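Household Practice, Unit 6: Surfaces, Tubes and Bottles
Handout to go with the Thursday session. Bring it with you, as there are no spare copies and Cor Mertens has the only key to the copier.

Last week we did drawers, and most of you survived. This week is the tabletop, a piece of furniture that fills up overnight without any help. The reading was the Warwood chapter on flat surfaces. Those who did not read it will recognize themselves on its second page.

1. What counts as "out"

An item is out if it is on the surface and no one is using it in the next few minutes. Shona Dunbar asked whether hand cream counts as in use all day. It does not. Neither does glue, sunscreen, or the tube of something you bought on vacation and have been meaning to identify. An item is only "stored" if it has a place with edges: a tray, a shelf, a cup. A corner of the table is not a place, however long the item has lived there.

2. Standing and lying

Containers come in two tempers. Bottles with a flat base stand up and stay where they are put. Squeeze tubes lie down, and a tube lying down takes up far more table than its contents deserve. Some tubes are made to stand on their caps. Try it once, gently, before you build a system on it.

The usual advice is to put all tubes in a cup, caps down. I used to give that advice myself, until a cup of mine held a tube with a loose cap over the whole of August. Check caps first. The Claketti cups in the supply closet are fine for this, and they wash.
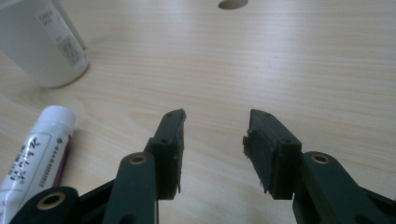
Ghent, 02/04/2026

For the table exercise, start with the pair on the left: a white bottle that stands and a white tube that lies at an angle. Two white containers on pale wood are easy to overlook, and what is overlooked does not get put away. The tube at least has large black Japanese characters down its label and a pink-purple stripe. The print on the bottle is small and gray, and I can't make it out in the picture, so do not write "lotion" on your sheet because it looks like lotion to you. Write "white bottle, unread." Roel Vanhove wrote "shampoo (obviously)" on a similar sheet last year and lost the mark.

Note the round hole in the tabletop as well. A hole is part of the surface and you plan around it. Small caps and holes find each other.

3. Labels you can't read

If the language is the trouble, copy the largest characters as well as you can and ask someone. Dinesh Gautam has offered to help with translation apps before class, provided there is coffee. Until you know what a tube holds, keep it away from food, toothbrushes and roommates. Do not test it on your hand. We have discussed this.

4. To hand in

One page on a surface of your own, before and after. Up to 400 words. Sem De Smet's 2,000 on his nightstand were vivid, but I have a life. Say where each item went, and if the answer is "another table," say which one. Use the Zistel sheet for the list, or plain paper if you have lost it already.

Next week: shelves, including the one on top of the refrigerator.

Questions to the unit office, Room 33 | © Household Practice course team | Back to top
2 shares | 0 comments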